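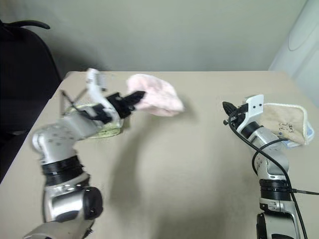
Flatden open house: a short-video app with a very long hallway

Virk, the short-video app your younger cousin has already gotten bored with, opened its Flatden office to creators and reporters on 5th March. I went as the second kind, though the badge printer decided I was the first.

Flatden is 30 minutes out of Bratness by a shuttle bus that plays Virk clips on a loop. Each one starts over when the bus brakes. By the office park I knew every word of a song about soup.

Our guide was Ghazala Khokhar, who runs creator partnerships and has the patience of someone who has explained "vertical" to a lot of advertisers. She walked us past the moderation floor (blinds down, no questions), then the music licensing team, which is two people and a very good coffee machine. One of them told me they clear songs faster than the big apps do. The other one kept typing.

The main event was the new editing tool, Grirbridge. It lets two people in different places shoot halves of the same clip and have the app stitch them together. In the demo, a staffer in the lobby threw a hat and a staffer upstairs caught it. It took 4 tries. On the third the hat came back as a different hat, and I would have shipped that version.

Money came up, as it does. Virk says it will pay creators a share of ad revenue starting in December, with payments every 2 weeks. Khokhar wouldn't give the percentage. A dance creator behind me asked whether it was more than zero, and she said it was "meaningfully more than zero," so there is your headline.

Clips can now run 3 minutes, up from one. The room clapped for this. I thought of the soup song and did not.

Lunch was wraps. There was a wall where you could film yourself in front of the logo, and a line to do it, and yes, I stood in the line. My clip has had nine views, and I was on the bus home for most of them.

Grirbridge is on Android first. The iPhone version is "close," a word I heard from three departments. The next open house is planned for the Bratness office, which has parking.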